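4. Quote Response and Order Tracking in Office Furniture Supply

4.1 Setting and data 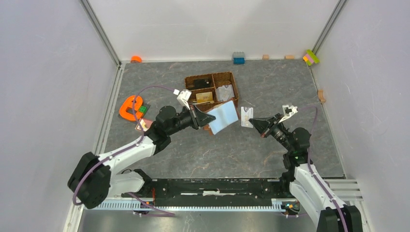 Figure 1. Two robot arms over a gray, stone-patterned work surface; the gripper of the left arm holds a light blue rectangular sheet.

Office furniture is sold to business buyers through a chain of small exchanges. A buyer asks for a price, the supplier replies, the buyer changes the quantity or the finish, and a second price follows. Earlier work on supplier choice has mostly treated the quoted price as a single event. The records used in this section allow the full exchange to be followed, from the first request to the delivery of the goods.

The records come from three suppliers of metal storage furniture: Codedier, Panach and Loureiro. All three sell filing cabinets, lockers and shelving to offices, schools and public bodies, and all three accept requests through a shared ordering service, Zirnum. The service stores the time of each message, the items requested, the price offered and the shipping status reported by the carrier. It does not store telephone calls. Buyers who settled an order by telephone therefore appear in the data as having made a request and then an order, with no messages between the two.

The sample contains 577 requests for a quote. Requests for spare keys, replacement locks and single drawer parts were removed before the sample was drawn, as these are handled by a separate desk at two of the suppliers and follow a fixed price list. Requests placed by resellers were kept. A reseller was defined as any buyer with a delivery address that differed from its billing address on more than half of its orders. This rule is imperfect, and the results for resellers in Section 4.3 should be read with that in mind.

4.2 Measures

Response time was measured in working hours, from the arrival of the request to the first reply that contained a price. Automatic messages confirming receipt were not counted as replies. Where a supplier asked the buyer for more detail before quoting, the clock was left running. An alternative measure, in which the clock was stopped while the supplier waited for the buyer, was also computed. The two measures ranked the suppliers in the same order.

Order size was recorded as the number of units. Cabinets sold as a joined pair were treated as two units at Codedier and Panach, and as one unit at Loureiro, which lists them under a single item code. The Loureiro figures were adjusted to match the others. Orders above 300 units were set aside and examined separately, as each was governed by a written contract with its own delivery terms. There were 39 such orders.

Tracking use was measured by the number of times a buyer opened the shipping page for an order. Repeated visits within 60 minutes were treated as one visit.

4.3 Results

Buyers who received a price on the day of their request were more likely to place an order than those who waited until the next working day. The difference was clear at Codedier and Panach and weak at Loureiro. Loureiro sells a larger share of its cabinets in custom colors, and buyers of custom goods appear to expect a longer wait. When custom requests were left out, the pattern at Loureiro moved closer to that of the other two suppliers, although the remaining group was small.

The price itself changed little between the first and the final quote. Most changes followed a change in quantity or in the place of delivery. Requests for delivery above the ground floor led to a revised quote more often than any other kind of change, and at Panach such requests also took longer to answer. Staff there must confirm lift dimensions with the carrier before a price can be given.

Tracking use was highest among first-time buyers and fell with each later order. Resellers were an exception. They opened the shipping page often, and continued to do so on repeat orders, which is consistent with a need to pass delivery dates on to their own customers. No link was found between tracking use and complaints about late delivery. Complaints were instead tied to missing parts, chiefly hanging rails and label holders, and these were reported after the goods had been signed for.

The contract orders showed a different pattern. Response time had no visible bearing on whether the order was placed, and nearly all messages concerned the staging of deliveries across several sites. These orders are taken up again in Section 5, where the contract terms are compared.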